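**FOR RELEASE: August 9, 2019**

# Clunau Opens Its Robotics Workshop to the Public

## Open day in Julstead to feature live two-arm handling demonstrations, practical talks and a guided tour

JULSTEAD. Clunau, a developer of control software and training programs for two-arm robots, will open its Julstead workshop to the public later this month. Visitors will be able to watch working demonstrations, speak with the engineers who prepare them, and tour the rooms where the company tests its software before it is released to customers.

The open day is the first that Clunau has held since moving to its present building on the Grajales site. The company previously received visitors by appointment only, most of them from customer firms and technical schools. Registration for the coming event is open to anyone, and there is no charge for admission.

**Small objects, ordinary tables**

The main demonstrations will concern the handling of small, light and irregular items. Work of this kind is common in packing, kitting, shop display and laboratory supply, and it remains difficult to automate. Parts differ slightly from one to the next, they are seldom presented in the same position twice, and many of them can be damaged by a grip that is only a little too strong.

For the open day, Clunau has chosen a task that requires no technical background to follow. A robot with two arms works at a table with a jar of lollipops. The lid of the jar has small round holes intended to hold the sticks upright, and the robot must deal with candies that stand in the lid as well as candies that lie on the table. The sticks are thin, the holes are narrow, and the wrapped heads vary in color and finish. Shiny foil is a known source of trouble for camera systems, and staff will explain how the software treats reflections when it estimates the position of an object.

The task is used in the company's own testing. Clunau's engineering department considers it a fair measure of three things that customers ask about most often: how accurately the gripper approaches a thin object, how the arm behaves close to a fixed obstacle, and how the system responds when an item has moved since it was last seen.

"We have asked our teams to show the work as they do it every day," the company said in a statement. "Some attempts will succeed and some will not. Visitors who are thinking about automation in their own business should have the opportunity to see both, and to ask what was changed between one attempt and the next."

Demonstrations will be given in two forms. In the first, a trained operator guides the arms by hand control, and the movements are recorded. In the second, the robot carries out the same task under software control, using recordings made in earlier sessions. Clunau has collected about 2,000 recordings of tabletop handling tasks at the Grajales site and uses them in the development of Follden, its software package for two-arm work cells.

**About the Follden package**

Follden allows a customer to teach a handling task by demonstration, review the recordings, remove those that are not suitable, and prepare the task for supervised use. It is intended for companies that handle many different products in small quantities, where conventional programming of each movement would take longer than the job itself.

The current version supports work cells with 2 arms and up to 4 cameras. The next version, which will be shown at the open day in a preliminary form, adds a review screen on which operators can compare attempts side by side and mark the moment at which a grip was lost. The company will not announce a release date or a price at the event. Customers with an existing service agreement will receive separate notice of both.

**Program for visitors**

Doors will open in the morning, and the program will be repeated in the afternoon. Each half-day will include:

- a short welcome and safety briefing in the entrance hall
- live demonstrations at the handling tables, with time for questions
- a talk on how tasks are selected, recorded and checked
- a guided tour of the test rooms and the repair bench
- an information desk for schools, apprentices and job seekers

The talk is suitable for a general audience. A more detailed session for production managers and integrators will follow the afternoon demonstrations. It will cover floor space, guarding, gripper choice and the amount of staff time required to set up a new task. Participants in that session are encouraged to bring a sample of the product they wish to handle, provided that it is smaller than a shoe box and does not contain liquids, powders or sharp edges.

Visitors may try the operator controls at one table set aside for the purpose. A member of staff will be present at all times. Children under 12 must be accompanied by an adult, and visitors with loose clothing or long hair will be asked to secure it before taking the controls.

**Registration and access**

The company has set attendance at 114 persons per half-day. Places will be confirmed in the order in which requests are received. Groups from schools and technical colleges are asked to register through a single contact person and to state the age range of the students.

Clunau's workshop is on the ground floor of the Grajales site in Julstead and is accessible by wheelchair from the parking area. Parking is available in front of the building and along the service road to the rear. The freight entrance must be kept clear. Visitors who require sign language interpretation or other assistance are asked to say so when registering, so that arrangements can be made in advance.

Photography is permitted in the entrance hall and at the handling tables. It is not permitted in the test rooms, where customer products may be on display.

**Information for the press**

Members of the press may attend either half-day and are asked to register separately. A quiet room will be available for interviews with engineering and management staff. Requests to film at the handling tables should be made in advance so that the necessary space can be reserved. The photograph supplied with this release may be reproduced free of charge in connection with coverage of the open day, with credit to Clunau.

**About Clunau**

Clunau develops control software, operator training and task libraries for two-arm robots. Its customers include packaging firms, mail-order businesses and suppliers of laboratory goods. The company's headquarters, workshop and training rooms are located at the Grajales site in Julstead.

**Contact**

Press and Public Information Office
Clunau, Grajales Site, Julstead

Registration requests should be marked "Open Day" and should state the preferred half-day and the number of persons attending.

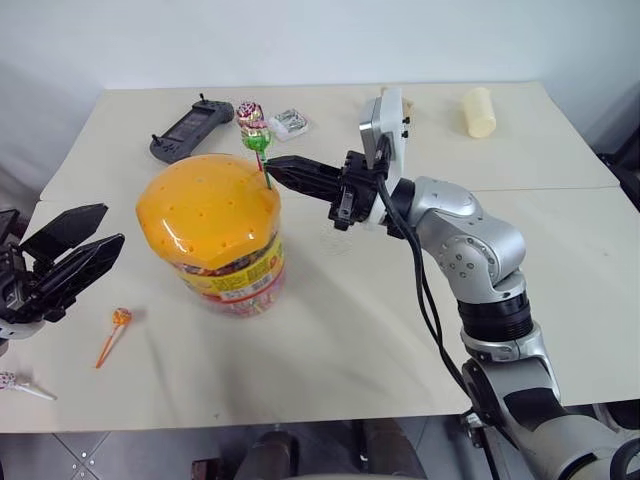
*A gripper on the robot's right arm holds a green lollipop by the stick just above the lid of the jar. Photo: Clunau*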